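Jan 21, 2026
Petek line, break room cleanup trial

OK, so the Zovosus arm has been doing the lunch tables at Davilbridge long enough now that people have opinions! I spent most of the afternoon on wrappers, because wrappers are what everybody complains about. Cups are fine, trays are fine. Thin film is where I lose my patience (and my afternoon).

Totals from the log: 127 tries on film, 88 good on the first close. I want that a lot higher before we hand this over to second shift. Still running the Floltero fingers, close speed unchanged, force limit at 700 on the controller's own scale.

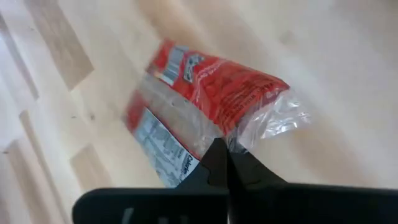 Snack wrapper, fingertips at the lower edge by the nutrition label.

Clear film is the hard part, I'm pretty sure. The red print gives the vision something to hang on to, but the see-through stretch has glare on the creases and wood showing through, so the grasp point wants to wander. Next thing to try is weighting the printed areas more. Also dim the lights on that side? Ask first, people eat there.

Had a good long talk with Bernardo Seixas, who used to do the tables between his other jobs. He's glad to be rid of the wiping and sorting, but he doesn't love getting called over every time the arm gives up, and I get it – it chops his day into little bits. He asked for misses to pile up and go to him in one batch at the end of lunch. Easy change on my side, doing it tomorrow. He'd also like his parts-room hours put on the schedule properly now. Not mine to decide, but I said I'd pass it on.

To do: batch alert, rerun the 49 film items from the last set, wipe the lens.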